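Nernia Clear Medicine Tub

Item 2000 in the Tatton home storage range

Everyone owns a medicine drawer. It holds batteries, a takeout menu, one earring and, at the very back, the thing you need at 3 a.m. The Nernia is a clear plastic tub with straight walls and rounded corners, and its whole talent is that you can see what you own before you buy it again.

Sized for small boxes, it takes lozenges, tablets and the ointment your grandmother swore by. Put cartons in with the printed side facing out. The small type on a lozenge box is worth keeping in view, storage line included. 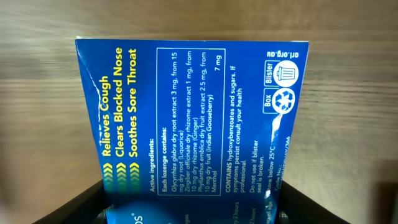

We sell it without dividers. We tried dividers, and people put pens in them. The tub is plain inside and wipes clean with a damp cloth, which you will need the first time a cough syrup cap is "definitely closed."

Squeeze bottles do better upright, and small square tins or boxes can fill whatever corner is left. Empty everything onto the table first, throw out what expired under a previous president, and load the flat boxes before the odd shapes.

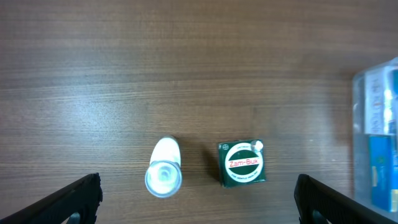

Yatziri Ibarra wrote to tell us that she bought one for the bathroom and now has 5, including one for the dog, and that her husband still asks where the lozenges are while holding the tub. She would also like a lid. We hear this a lot. The Wokberg lid fits and is sold separately, a decision we have been told is annoying.

Anything with a cap that drips should go in last, on top, where you will notice it. Keep the tub out of direct sun and on a shelf children can't reach, because clear walls work for them too.
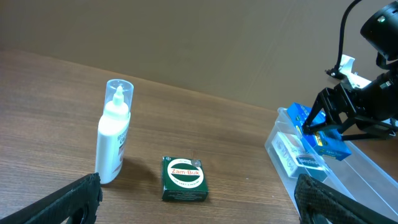
Ordering and returns

Tubs ship from our Sandoval warehouse in cartons of 40, or singly if your household is healthier than that. Returns are accepted within 5 weeks, empty please.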